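April, workshop notebook, gripper bench
Written by Azra, with remarks from Karabo Zwane

Entry begins at 16:40, after we stopped the work for today.

The fault with the hand-held gripper came back. I write it in some detail, so that whoever takes the tool next does not repeat my morning.

What happens: the fingers close on the rim of a plate, the grip feels good in the hand, and then after a short time one side gives way a little. The plate turns between the pads and drops. At the first drop I thought that my own hand was tired. At the second drop Karabo was holding the tool, and his hand is much stronger than mine, so I took my theory back.

The log from the Serkau recorder does not help much. The width signal is steady up to sample 2,515 and then it makes a small step, as if the fingers had opened by a hair. After the step there is 225 ms of nothing, then the plate is gone. I looked for the same step in the older files from the Grindholm batch and found it there too, in files which we had marked as good. This worries me more than the drops. Those files should not go to Brultodon before we understand the fault. I have moved them to a folder named HOLD. Please do not move them back.

First suspicion was the pad material. We changed the strip on one finger last month and I was not present when it was glued. I pulled at it with tweezers and it did not lift at any corner. I cleaned both contact faces with alcohol, waited, and repeated the grip. Same result, so the pads are innocent, or at least they are not the only guilty ones.

After lunch we repeated the test slowly over the desk, with a folded blanket ready on the floor. I wanted to see if the plate stands straight between the fingers or is pulled to one side.

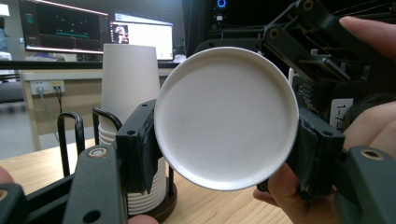 Plate held upright by its rims, afternoon test at the desk.

Second suspicion, and I believe the correct one: a threaded insert in one of the links. The plastic round it has become soft, or the hole was printed too large. When I push the link sideways with my thumb I can feel a small click. The same link on the spare tool has no click. Under load the insert walks in its hole, the link leans, and the finger loses its pressure. The recorder sees only the width, so it reports a tiny step and we believe all is well.

Karabo does not fully agree. He says the click can also come from the screw being too short for this joint, and he has right that we ordered a mixed bag. We will measure the screw before we blame the print.

Safety, please read. When the plate slipped the second time, Karabo tried to catch it with his free hand and his finger went between two links. The skin is pinched, not cut. It is entered in the accident book. Until the repair is done:
- no ceramic or glass in this tool, only the Ñahui foam pieces
- keep fingers outside the linkage when it closes
- if something falls, let it fall

To do tomorrow
Take the link off and measure the hole and the screw.
Press in a new insert with the iron, let it cool in the clamp.
Run 200 closings empty, then 500 with foam, and check for the click after each set.
Ask Serkau if the recorder can give an alarm for a step of this size.

17:05. The tool is in the grey drawer with red tape on the handle. The spare may be used, but write your name on the sheet.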